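The Cream-Colored Comeback

For most of my adult life, the microwave was the thing in the kitchen I tried not to look at. Mine was a black box with a dented top, bought in a hurry and shoved into the corner beside the bread. It heated soup. It beeped far too loudly. I never once thought of it as furniture.

Then I spent an afternoon at Stesier, a small housewares shop on Yazzie Street, and I've been boring my friends about microwaves ever since.

The owner, Abenezer Teshome, opened the place with 28 things on the shelves, and he still keeps the range small. He likes kettles with short spouts, toasters with one lever, and above all he likes pale appliances. Cream, oatmeal, the yellowish white of good butter. "People paint the walls, they agonize over the tile, and then the biggest thing on the counter is a black square," he told me, wiping a door with his sleeve. "Why should it be a black square?"

I didn't have an answer! I'd simply assumed it was the law.

The one that got me was a Midea in soft cream. From a few steps away it reads as a plain, friendly box, smooth and matte along the side. Come closer and there's a thin reddish line running around the window, the kind of stripe you'd find on a diner plate or an old enamel bread bin. It's such a small thing, and it changes the whole face of the machine.

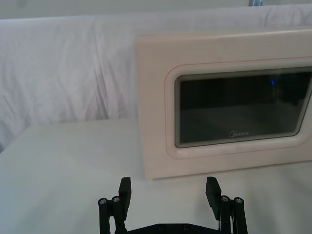
Cream on white, with the Midea name in light gray on the dark glass.

Look at the corners, too. The raised surround on the door is generously rounded, and so is the glass inside it, so even that big dark window feels gentle. I kept thinking of old television sets (my grandmother's had the same soft-cornered screen, and a doily on top that we were forbidden to move). Teshome thinks television is exactly what people are remembering when they fall for these. You stand in front of a glowing window and wait for something good. Fair enough!

The color takes a bit of care to place. Against a stark white counter, cream looks warmer than you expect, almost pink toward evening, and I love it there. Against beige stone it can go a little muddy. Teshome's advice is to carry a saucer in the color you're considering and leave it on the counter for a whole day, checking it at breakfast and again under the lamps. I did this with a saucer from the Hidora pottery sale and moved it 8 times, no, let me be fair, eight times that I'd admit to. It ended up by the window, next to the wooden spoons, and that's where the microwave would go.

Looks are half of it. The other half is the door, and I have strong feelings about doors. Some people want a button and a spring. I want a side hinge and a good edge to get hold of, because I'm usually carrying a bowl in the other hand and would like to do things at my own speed. It's worth opening a door slowly in the shop, just a crack, and looking at how it's put together. You'll see the black hooks along its inner edge and the dark slots that receive them, all the little hardware that gets ignored for years on end.
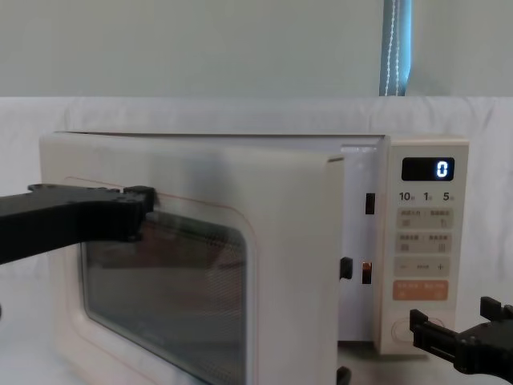
The door slightly ajar, with latch hooks and slots in the gap and a single 0 on the display.

I'm fond of that tall control panel as well. It's the same cream as the rest, with a black display at the top, and it keeps its numbers tidy and out of the way.

Cleaning a pale appliance is less trouble than you'd fear. A damp cloth, a drop of dish soap, then a dry towel before the streaks set. Tomato sauce is the real enemy, so cover the bowl. I use an upturned plate, as my mother did, and I've never seen the need for anything fancier.

Before you carry anything home, measure the counter, then measure it again with the door swung all the way out. My friends in the Finbridge apartments skipped the second part, and their door now opens straight into the side of the refrigerator. They've learned to live with it. They heat a lot of very narrow mugs.

Stesier is planning a whole window of pale kitchen pieces for December, toasters included, and I've already cleared a space.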